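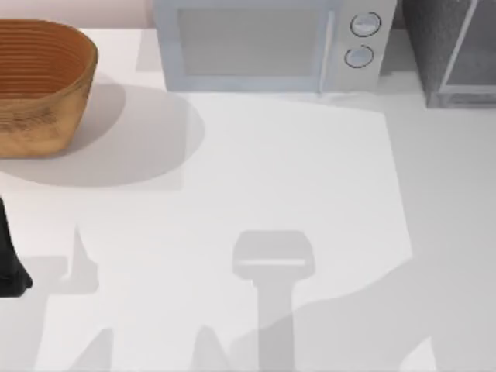 Robots and Automation / Threads

Right, long thread, get a cup of tea. Several of you asked why the Rellamance kitchen job went quiet this month after I'd been so chirpy about it. We had a fault, a proper sneaky one, and I'd like to write it up while I still remember which bits I got wrong.

If you're new: Rellamance is our two-armed kitchen project here in Braltlow. Everything gets rehearsed in simulation before the real arms are allowed to try it. White counter, microwave, basket, a few other bits and bobs. We run it all in Jiridex, which I'm fond of, even after this.

The arms have a touch rule. If a gripper finger feels more than a gentle push while it's meant to be travelling through open air, everything stops, both arms, and stays stopped until a human has a look. I wrote that rule and I'm quite proud of it. It's the same rule on the real pair, same numbers and everything.

So we left a batch going overnight: 1,621 runs, a nice big pile. I came in the next morning feeling like a child at Christmas, opened the log, and 13 of them had stopped on the touch rule.

Now 13 out of that many doesn't sound like much, and I'm sorry to say my first thought was "oh, that's rather good". Then I looked at where the fingers were when they stopped, and in every single one there was a gap. The log said touching, hard enough to trip. The picture said daylight.

I want to be clear that a false stop isn't harmless, by the way. People say "well, it failed safe" and yes, it did, lovely. But give a person a machine that keeps stopping for no reason and sooner or later they'll turn the stop down a bit. I've done it myself, years ago, on a conveyor, and I still go a bit hot thinking about it.

My first suspect was the shadows, and this cost me a whole day. The arms throw great soft shapes right across that pale counter, and there's a part of our code that looks at the camera views to guess how much clear space is left. I'd convinced myself it was seeing a dark patch and calling it a thing.

So I turned the shadows off. Same seeds, same starting positions, flat light everywhere, horrible to look at. Same stops! Every one of them, at the same moment. I'd also forgotten that the camera code doesn't feed the touch rule at all, it only feeds the path planner, and I was the person who'd kept those two separate in the first place. Deep breath, biscuit.

Second suspect was the finger itself. We'd swapped the finger model back in March for one with a better taper, and I thought perhaps the invisible shape Jiridex uses for bumping into things was still the old chunky one. (If you've not met this before: every object has the shape you see and a simpler shape that does the bumping, and they're meant to agree.)

Checked it. Finger was fine. Drew the bumping shape over the top in bright green and it fitted like a glove. I was a little disappointed, I'd already half written the apology.

What I should have done on the first morning was sort the stops by what was nearest to the finger. Took me ten minutes once I'd thought of it. All of them, the whole lot, were next to the same object, our big shiny rounded one with the milky top and the blue underneath. 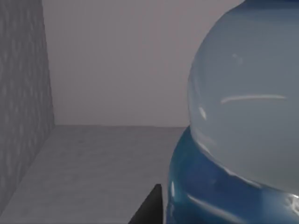

Posted by Shek, Friday, October 23, 2020

Carrying on. There's a clean strip of background between the black fingertip and the blue, and you could stare at a view like that all afternoon without spotting a thing wrong. I know, I did some of the staring.

So I drew the green overlay on the blue one too, and there it was. The bumping shape was fatter than the object by nine millimetres at the base. A great invisible skirt all the way round! The finger had been pushing against the skirt, quite correctly, and the touch rule had stopped it, also quite correctly.

How does a thing grow a skirt? Well. The object was resized at some point so it would sit better next to the others. Whoever did it (I've read the history, it was me) scaled the part you see and left the part that bumps at its old size. Jiridex will let you do that without a murmur, and to be fair there are times when you'd want it to.

The reason it hid for so long is that most of our runs never go low and close on that side. The usual approach comes from above, over the dome, and up there the two shapes are near enough the same. It only bites when a finger comes down beside the base, and the planner only picks that when the easier ways in are blocked.

And here's the part that kept me up. The mistake could just as easily have gone the other way. If I'd made the object bigger and left the bumping shape small, the finger would have slid through the outside of it in simulation with no stop at all. We'd have had a spotless log. I'd have posted something cheerful on here, and then we'd have taken that approach over to the real arms.

So after fixing the blue one I stopped all new batches and checked every object we own for the same thing, both directions. It's dull work and I put the radio on. Seven had shapes that disagreed by more than I'd like. Most of those were too fat. Two were too thin, and I went and made another tea after finding the second one.

None of the thin ones had been used for anything on the real pair, I checked that before I checked anything else. But they were sitting in the library with a nice tidy name, ready for anybody to pick up.

What's changed, for those who like the nuts and bolts. Resizing an object now resizes both shapes together, and if you want only one you have to say so and write a line about why. There's a check at load time that compares the two and refuses to start the run if they're too far apart. It doesn't warn, it refuses. I've met my own attitude to warnings.

The touch rule stays exactly as it was. I was asked, very kindly, whether we might loosen it a touch "while we sort things out", and I said no with more feeling than I meant to. Sorry to that person, you know who you are, and the cake was on me.

We've rerun the stopped ones with the mended shape. They all go through without tripping, which is nice, although I'd be fibbing if I said I trusted that completely. I'm going through the replays one at a time, overlay on, with particular attention to anything low down by the base.

A few of you use Jiridex as well. If you do, please go and turn the overlay on for your oldest object, the one you've had forever and never think about. Mine was a shock. Let me know what you find, I'd feel better for the company.

Real arms stay switched off until I'm through the replays. Next week if it goes well, and if it doesn't I'll come back and tell you that too. Thank you for reading this far, you're very patient people. The kettle's on again.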